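In Praise of the Boring Robot Lesson

I have been putting off writing about the Runine starter course from Flisance, partly because I like the people there and partly because I keep changing my mind about it. The course comes with access to a two-armed robot and a long run of table exercises, almost all of them to do with fruit and plates. My brother-in-law looked over the lesson list and asked me, very politely, whether I had paid 900 dollars to put away groceries. Well, I had! 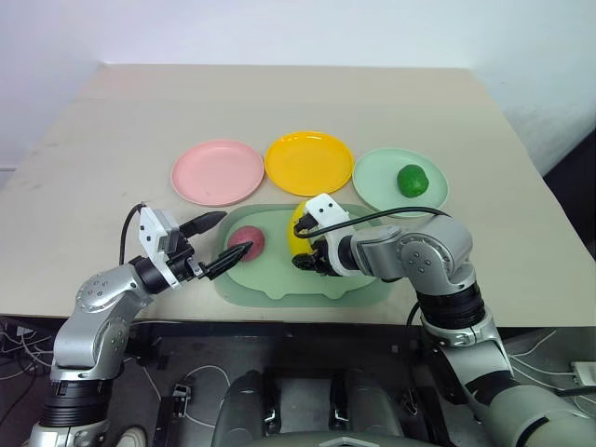
My first few evenings were not happy ones, I will admit. I had come over from the Bolger kit, which has you building a little delivery cart by the second chapter, and I missed that feeling of getting somewhere. Runine asks for 200 practice runs before it lets you move on to the next unit, and somewhere in the middle I wrote a rather cross note to Kane Tomoana, who looks after the lessons, and he wrote back the same night (kindly, and at even greater length than I had) to say that most folks quit too soon and then wonder why their robot can't pick up anything round.
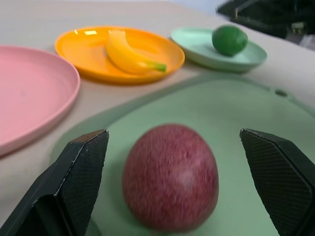
He was right, and I've come around to thinking that round things are the best teachers you could ask for. A block forgives you. A ball or a plum wants to roll away the minute you come at it crooked, so you learn to slow down and line up, and you carry that into everything else you try. I went back to my old Bolger projects in January and could see every place I had rushed.
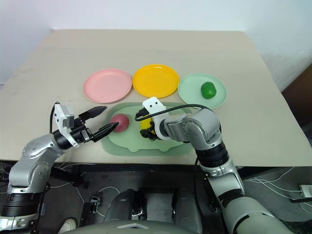
I do have complaints. The manual is thin on setting up two arms together, and I'd gladly trade the fancy Ovier software add-on for 16 more pages on that alone. The price is steep for a family, too, and I wish they would rent it out by the month to schools and libraries. Still, if you have the patience for it, or would like to grow some, I'd pick this one over the flashier kits.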